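A Morning With the Arm in the Blue Tub
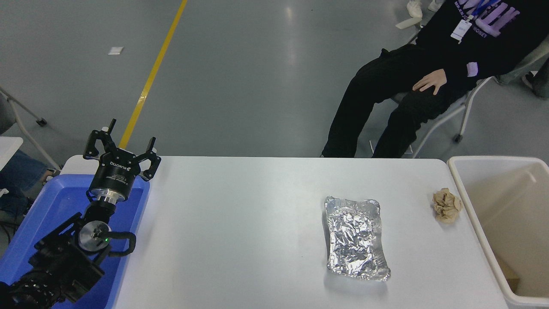 Never skip the fingers, Sylvie Arsenault told me before I'd even put my bag down, and she said it again twice before lunch. Most of the trouble she gets called about starts at a knuckle screw that has crept loose, and by then somebody has already spent a day blaming the software.

So we began there. The gripper stays open and pointing up while she goes around the little metal screws with a hex key, one finger at a time. I got to do the second finger and was way too gentle (she redid it). Then she moves on to the cable, which needs enough slack to loop away from the joint without snagging when the wrist turns – I'd have zip-tied it flat and felt very clever!

Her notebook says 300 open-and-close cycles after any work on the hand, then a pass over the screws again. Drolley, the shop that trained her, used to do 32. She thinks that's far too few, and Corrado Donati, who set up the first arm at Brernent back in July, now agrees with her after a long argument.

The test pieces are my favorite part. Crumpled foil and wadded paper never sit the same way twice, so a lazy finger shows up fast. If a grasp slips, she writes down which finger let go first and starts over with the hex key. We were on cycle 43 when I went looking for coffee.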